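Looking after the simulated house arm at Stultbridge
Posted August 14, 2020 by the Firico workshop

The Stultbridge cell is a rendered house with one mobile arm in it, and most of the upkeep is done through the arm's own cameras. We brought it up in May on the Gutix simulator and it has needed regular attention ever since. This gallery covers the latest service, done after the arm began stopping short when it reached for small objects.

Before touching the joint settings we reload the house and check the surfaces. A bad wall edge can upset the depth estimate, and then it looks like an arm fault. The Starry Night print is useful for this. It has plenty of colour and fine strokes on an otherwise plain wall, so stretching and blurring show up quickly. The stepped left edge and the thin pale line under the canvas went on the list for the texture file.
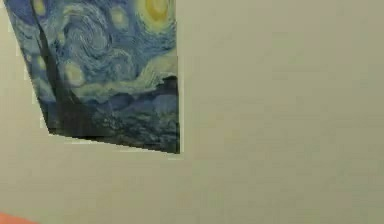 Reach and gripper check

We reset the arm to its home pose, clear the stored offsets and let it run 40 short moves with nothing in the gripper. The wrist offset is the one that drifts. If it comes back outside the limit, we load the Rowlands calibration file again and repeat the moves from the start — the file won't apply properly over a half-finished run.

After that we look at how the arm sits against things at different distances. The red link and the rounded tip of the gripper are at the right, close in, with the doorway and the wooden dresser well behind them. The marble top at the left has the blue and white vase on it and a thin tan stick lying in front, good small shapes for checking focus and shadow. We also note anything hanging in the air, like the short metallic rod beside the arm, and pass it on with the object list.

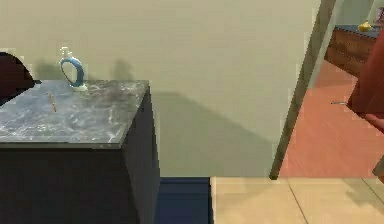
Rowlands wrote back that the wrist offset should be checked every 300 cycles, and that leaving it until 1,000 was probably why the reach had gone short. We have changed the schedule to match.

Settings after this service: joint speed back to the default, collision margin unchanged, camera exposure locked. The old offsets are saved under job 108 in case we need to go back to them. The texture file is still to be fixed, and the print will be looked at again once the new version is loaded.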